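首页 > 产品 > 双臂作业平台
搜索 请输入关键词或型号 搜索
打印本页 | 通过电子邮件发送

Anlow 双臂移动作业平台 Heka 型
配套仿真调试软件 Pristora

一、产品概述

Heka 型为轮式双臂作业平台，用于客房、公寓及小型办公场所的室内整理作业，包括取放小件物品、开合抽屉与柜门、按清单核对物品位置。平台与 Pristora 仿真软件成套供货。作业程序须先在 Pristora 中完成编制与验证，再下载至平台控制器。

平台左右臂独立控制，可同时执行不同任务，也可设定为一臂待机、一臂作业。待机臂默认姿态为夹爪朝上，手指微张，该姿态下的占用空间计入碰撞检测。
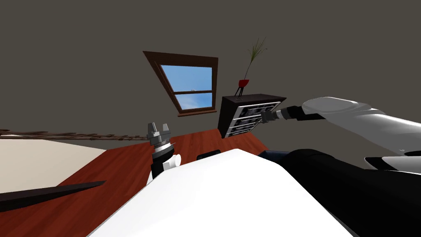
图1 Pristora 仿真画面：右臂伸向柜体正面，左臂夹爪朝上。

二、仿真环境

Pristora 内置房间模型库，含墙体、窗、地面、柜体及常用陈设。用户可导入现场测绘数据，也可在库内房间的基础上修改尺寸。柜顶花瓶、细茎植物等易碰倒物品应单独建模，并设置禁入距离。未建模的物品不参与碰撞检测，软件不作提示。

视角可在机身视角与夹爪视角之间切换。机身视角用于检查手臂整体路径，机身自身会遮挡近处台面或地面的一部分，判断该区域内的物品位置时应同时参考夹爪视角。视角倾斜时画面不自动校正，测量距离请使用标尺工具，不要依据画面估读。 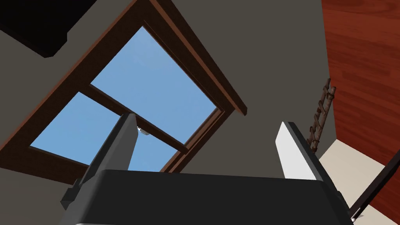

夹爪视角跟随腕部转动。手指张开宽度由程序给定，与视角无关。若程序运行中手指进入窗框、墙面或柜体的禁入距离，仿真立即暂停，日志中记录该时刻的关节角度和对应的程序行号。操作员修改路径点后可从暂停处继续，无需从头运行。连续触发 9 次暂停时，该程序被锁定，须由具备编程权限的人员解锁。

三、岗位与工作内容的变化

平台投入使用后，整理人员的工作由逐间操作转为任务编排、现场复核与异常处理。以 Bajwa 公寓管理公司为例，该公司设 27 间样板房，原先每间由一人完成整理和登记。引入平台后的安排如下：

重复性取放与柜内核对由平台执行，班组人员在终端上查看结果并签认。

易碎品、织物和住户私人物品仍由人工处理，不列入程序。

每班设 2 名操作员，其中一人负责仿真验证，另一人负责现场监护。两个岗位按周轮换，避免仿真技能集中于个别人员。

交接班记录由纸质改为系统表单，未完成任务自动转入下一班。

班组反馈，弯腰和登高动作减少，屏幕前的时间增加。该公司据此调整了休息时段，并将仿真验证工位移至靠窗一侧。登记环节的耗时下降较明显；新房型首次建模则比预期费时，大约需要一个完整班次，排班时应预留。

原有整理人员转岗前须完成操作培训。培训不要求编程基础，但要求能够读懂路径图，并能独立处理暂停和急停。考核分为仿真与现场两部分，现场部分不合格者可保留仿真岗位资格。
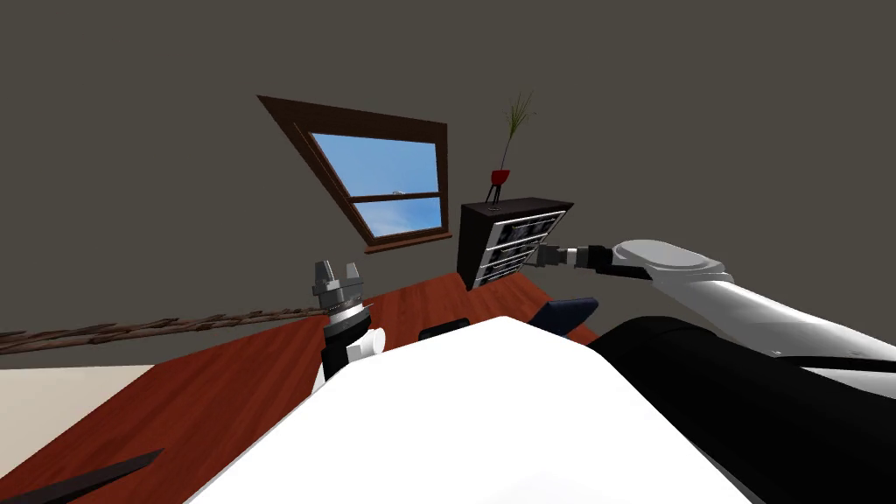 柜体类作业的编程次序建议为：先确定平台停靠位置，再设定作业臂的接近点，最后设定夹爪与柜体正面的接触点。停靠位置变动后，接近点与接触点均须重新验证。台面上有小件物品时，应先将其录入场景，再规划手臂的回撤路径。回撤路径默认与接近路径相同，可单独修改。

四、供货范围

Heka 型平台主机（含双臂及夹爪）
Pristora 软件授权，单工位
充电座及电源线
急停遥控器
操作手册（中文）
操作培训，在用户现场进行

选配：附加工位授权、备用夹爪手指、房间测绘服务。
订货号：3133。加购附加工位授权时，请注明主机序列号。

五、使用限制

平台不适用于潮湿、有台阶或地面坡度较大的场所。作业期间，监护人员以外的人员不得进入手臂活动范围。仿真验证通过不代替现场首次低速试运行，试运行须有监护人员在场，并确认急停遥控器工作正常。

现场物品位置与场景不一致时，应停止作业，更新场景后重新验证。禁止以缩小禁入距离的方式消除暂停。

打印本页 | 通过电子邮件发送

联系我们：销售咨询 | 技术支持 | 备件订购　　© Anlow 版权所有　　返回顶部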